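Home | Stories | Archive | About | Submit

The Chair from Durley

The chair outlived the company by 19 days. Morin & Vandusine had bought 40 of them in 2009, and when the accounts were closed thirty-nine went off in a truck to Clelska. The last one stayed because it had been in the restroom hallway, holding a door.

I was sent to get it. I had expected to carry it, but it had wheels, or had been sold to us as having wheels, and for most of Durley Street it went wherever the sidewalk leaned. A man at the bus stop asked if it was free. I said it was worth 900 dollars. He looked at it for a while and said he would wait for the next one.

At home I put it by the round blue table, where it made everything else look unemployed. It had a headrest. I had never owned anything that assumed I would need to lean back and think.

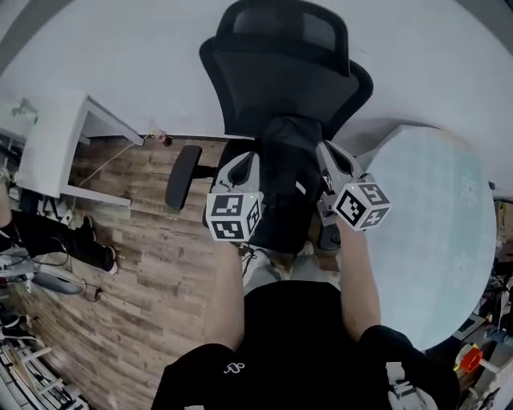

Black mesh, headrest included, near the blue table.

For a week I sat in it and did what people in such chairs do. I sighed. I turned slowly toward the wall. By August I had held two performance reviews with myself - the second went badly - and was asked to clear my things from the desk.

I took the cable and the good pen. The chair stayed. It had seniority.

16 January 2022

Shares 19 | Comments 3

mossgate: I have worked for this chair.

pli_reads: Wanted more about the man at the bus stop.

tenpenny: Did the pen belong to the company?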